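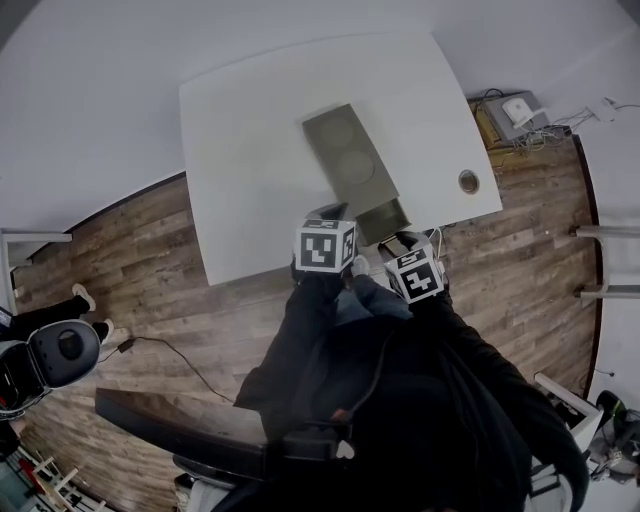 **Ticket 1108: Invoice export drops rows**
Opened April 22, 2020. Status: waiting on vendor

Customer Harkar reports that the nightly export from Wulley to Jandbridge is short. The source has 489 invoices and the target has 480. No error in the job log.

Tried so far:

- Reran the job by hand. Same 9 missing.
- Cleared the cache and restarted the sync service. No change.
- Compared the missing rows. All of them have a line break in the address field.

Removed the line break from one test record and reran. That record came through. Looks like the import reads the break as the end of the row and skips what it can't parse. 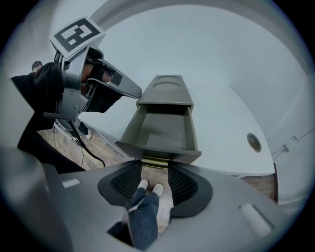

Sikder support replied that the importer has done this since the January update and a fix is in testing. Until then they suggest turning on "quote all fields" in the export settings.

Setting changed. Will check the counts after tonight's run.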